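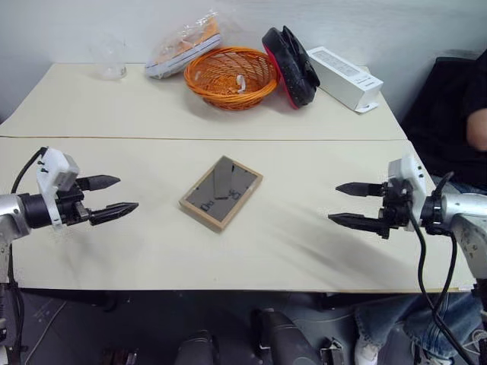 July
By Madalena Louro

Kelemen opens with a ferry that doesn't leave. The engine has failed at Plaltura, the passengers are sent back to the quay, and Consuelo Mendoza's second feature stays with the one woman who remains on board. Irena (Zuzanna Nowakowski) is travelling to sell her late father's sawmill to his former partner. Over 112 minutes she gets no further than the harbour office.

The film was shot in 33 days on two sets and a stretch of working dockside. Mendoza and her camera operator, Jayson Lacson, settled on a fixed lens height of a seated adult and kept to it for all but four set-ups. Standing figures lose their heads in close quarters. In the long office scene the clerk is played almost entirely by his hands and a rubber stamp.

The cut runs to 325 shots, which is low for the length. Editor Consuelo Serrano removed a subplot about the partner's son after the first assembly, and one trace of it survives – a child's coat on a hook, which Irena moves twice. Viewers who read it as a symbol will find nothing later to support them.

Sound is less even. The dialogue was recorded on location and the generator hum under the night scenes has been filtered hard, so that voices thin out at the ends of lines. The score, for two clarinets, enters at minute 73 and would have been better left out.

Nowakowski gives a closed performance that opens slightly in the last reel, when the partner finally telephones. He speaks and she listens. The sale is neither agreed nor refused, and the ferry's engine starts during the call.

Recently in Film
Bernell: a studio and its debts
Subtitling for the small screen
Tornent, reviewed
Letters: aspect ratios again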